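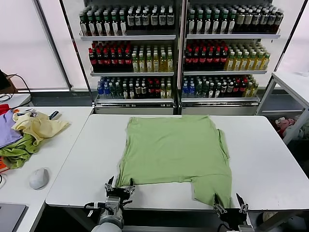 Notes, clothing swap talk, Dradavcombe library, 14 min MAX

Hi, thanks to Akosua for the room. Water first. Don't read off the page!!

Start w/ the number. 586 pieces came in at the August swap. Pause. Ask who here brought a bag. Hands.

Why swaps stall - people bring, don't take. Tables too deep, stuff gets buried. Bernice's story about the coat (keep short, she tells it better)

What we changed
- sizes on the table, not on the rail
- kids stuff by the door, parents in a hurry
- T-shirts flat, one layer. Piles of tees get dug thru and end up on the floor
- 4 items per person for the first hour then open to all

Leftovers. Gritemlow takes clean cotton for rags, no zippers. Ask Rafia if they still want towels?? check before I say it

Money slide - skip if late. Hall rent, hangers, tape. Thats it.

The ask: 3 more people for set up, 8 am, bring own mug. Sign up sheet is with Polyxeni at the back

Questions. If someone asks about shoes - yes, in pairs, tied togehter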